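Inicio · Entrevistas · Oficios · Agenda · Contacto

Categoría: Gente que cose

Domenica Mösli: «La ropa usada te enseña a coser mejor que cualquier curso»

Llego a Cadik a las siete de la tarde, muerta de frío (enero no perdona), y Domenica Mösli me abre con dos alfileres entre los labios. Me hace un gesto para que pase, se los quita y me suelta: «¿Café o infusión? El café es malo, te aviso». Pido café, claro.

Yo venía a hablar de arreglos y acabamos hablando de su madre, de dobladillos y de lo mal que se cosen los botones. Tiene 54 años y empezó a los 53 con su propio taller, después de media vida llevando las cuentas de una ferretería. «Me gustaban los números, eh, no te creas. Pero un día me vi descosiendo un abrigo en la mesa de la oficina, a la hora de comer, y pensé: Domenica, ya está bien».

Le pregunto qué le traen más. «Pantalones. Y polos, muchísimos polos, que la gente los tira en cuanto se les dobla el cuello. ¡Si eso tiene arreglo!». Me cuenta que el cuello se descose, se le da la vuelta y se vuelve a montar, y lo explica tan rápido que tengo que pedirle que pare. 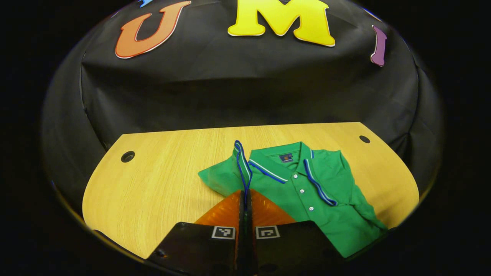

Foto: Sombat Siriwan / Cadik

Lo de dar la vuelta a los cuellos lo aprendió de Tassanee Sukprasert, su maestra, de la que habla todo el rato. «Tassanee me hizo deshacer la misma manga siete veces. ¡Siete! Yo lloraba de rabia. Ahora las mangas me salen solas».

¿Y los precios? Aquí se pone seria. «Cobro el tiempo. Hay quien se enfada porque el arreglo le cuesta más que la prenda, y lo entiendo, pero la culpa será de la prenda, digo yo». Tampoco acepta todo: las cremalleras de botas las manda a otro taller y con el cuero no quiere saber nada.

Antes de irme le enseño mi chaqueta, que tiene el forro roto desde hace dos inviernos. La mira, me mira y la cuelga en una percha. «Vuelve a por ella cuando te llame». Me fui a casa en jersey.

Comentarios

Boonmee Nilsuwan: A mí me salvó un traje que daba por perdido. Y sí, el café es malísimo.

Oranuch K.: ¿Alguien sabe si coge encargos de cortinas?

marga_hilos: ¡Lo del cuello lo hacía mi abuela! Qué recuerdos.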